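Workshop notebook, December
Bench 2, old tower, asset 2631

Carried over from Hanneke's page. She had the side panel off before lunch and wrote down that the machine powers up, runs its fans and shuts off again. No picture on the monitor and no beep, but the board has no speaker on it, so the missing beep says nothing. Siebe wants it working as the label printer machine in the storeroom. If it takes more than an afternoon it goes to parts.

Unplugged, held the power button in, clipped the strap to the case. Vacuumed the front intake first and then the floor of the case. Thick felt of dust behind the front grille. Used the soft brush on the heat sink and kept the vacuum nozzle off the board.

Timed the shutoff before touching anything else: 3 seconds from pressing the button, same on each try. Did it with the drives disconnected and got the same. Did it with the front panel leads off and shorted the power pins with a screwdriver, same again. So the front button isn't sticking, which was Jozef's guess. Crossed that one out.

Swapped in the bench supply (the Puton, the one with the yellow tape on the plug). Machine stayed on for longer, then went off. Put the original supply on the tester and the rails read fine with no load. That doesn't clear it, but I'm not blaming it yet. Both supplies are labeled and on the shelf above the vise.
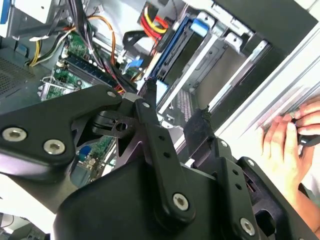 Cable routing was next. Whoever built this left everything loose and let it find its own way down, and I don't like troubleshooting through a curtain. Every time I reached for the lower part of the board I had to hold something aside with the back of my hand. The bundle of black cables comes down over the motherboard toward the middle, so anything I wanted to look at closely was behind it. Pulled the slack up and held it with two of the reusable ties, not cinched hard, so they can come off again. Anouk asked for no more zip ties inside cases after the last one got cut along with a fan lead.

With the cables up out of the way I took the memory out and reseated it. Contacts looked dull. Wiped them with the Clenside wipes, let them dry, put one stick back. Powered up. Stayed on and gave a picture. Powered down, moved the same stick to the next slot, picture again. Put the second stick in alone and the machine did its old trick, on and off. Tried that one in both slots with the same result. Bagged it, wrote BAD on the bag and the asset number under it.

So one bad stick, and probably dirty contacts on the other, though I didn't test the other one before wiping it and should have. Note for next time: test first, clean second.

Left the machine in the setup screen for 30 minutes with the good stick and the original supply back in. No shutoff. Processor temperature settled and stayed put. The rear fan has a tick at low speed which goes away when it speeds up. Bearing, I think. We have a Trevo fan in the drawer in the right size but the connector is wrong, three pins on the board end and something else on the fan. Stijn says he has an adapter at his desk. Asked him to leave it on the bench.

Clock had reset. Coin cell read low, replaced it, set the time, pulled the plug for a while and checked that it held. It did.

Drives back on. The old disk is noisy but it booted to a login screen that none of us has a password for. Doesn't matter, it's getting wiped. Siebe confirmed there's nothing on it to keep. I'd prefer to fit one of the small solid state drives from the Mulder box and retire the disk altogether. There is a bay for it. Needs a bracket and four short screws, and the short screws are the thing we're always out of. Please put them back in the tin with the blue lid, the flat tray is for the long ones and the short ones get lost under them.

Spent on this so far: one coin cell, wipes, two ties. Didn't open a new box of anything.

Left to do
Rear fan, once the adapter turns up
Drive swap and wipe of the old disk
One matching memory stick if we have it. Hanneke thinks there's a pair in the bin marked 129. I looked quickly and only saw laptop memory, but I didn't go to the bottom
Fresh install, printer driver, label software
Side panel back on. The thumbscrews are in the magnetic dish, leave them there

The vent at the bottom wants a proper clean from the outside as well. I only got at it from within. Will tip the case over when the drives are out and do it then.

Later, same afternoon. Adapter arrived, fan fitted, tick gone. New fan blows the right way, checked with a strip of tissue. Ran it again while I swept up and it stayed on. Jozef to do the drive and the install. Strap and tester are back on their hooks.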